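Brollo Wood Floor Oil, Natural Matte

For indoor wooden floors, new or sanded

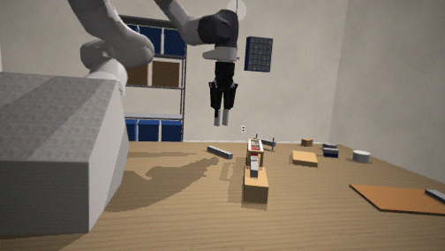
What the product is

Brollo is an oil with hard wax for wooden floors in homes, shops and storage rooms. It goes into the wood and leaves a matte surface which you can repair in one place, without sanding the whole room. Color of the wood becomes a little warmer. If you wish to keep a very pale look, please order Brollo White instead and test it first in a corner.

Sizes

Can of 300 ml, for repairs and small furniture
Can of 800 ml, for one small room
Both sizes are the same oil. The batch number is printed under the can.

Preparing the floor

The floor must be dry, clean and free of old varnish. Sand with grit 80 and finish with grit 120. Do not go finer than this, the wood closes and does not drink the oil well. Vacuum two times, also between the boards. Do not wash the floor with water on the same day.

Applying

Stir the can slowly until nothing remains on the bottom. Put a thin coat with a wide brush or a Grilix pad, always along the boards. After 20 minutes wipe off all oil that stays on the surface. Let it dry overnight with the window open. A second coat is needed for oak, and for pine almost always.

You can walk on the floor in socks the next day. Heavy furniture and carpets should wait one week.

Safety

Cloths with oil can catch fire by themselves. Put them in water immediately after the work, and dry them flat outside before you throw them away. Keep the can away from children.

Care

Clean with a well-squeezed mop and Usex floor soap. We do not recommend steam cleaners. For places with much walking, such as a door or a corridor, a thin new coat every May is enough.

Ordering

One 800 ml can costs 68 dollars, one 300 ml can is on request. Orders over 200 dollars are sent free. Opened cans cannot be returned.

For questions about older floors please write to Renata Baran. For shops and larger orders, your contact is Josée Grewal.

Page updated Wednesday, August 22, 2018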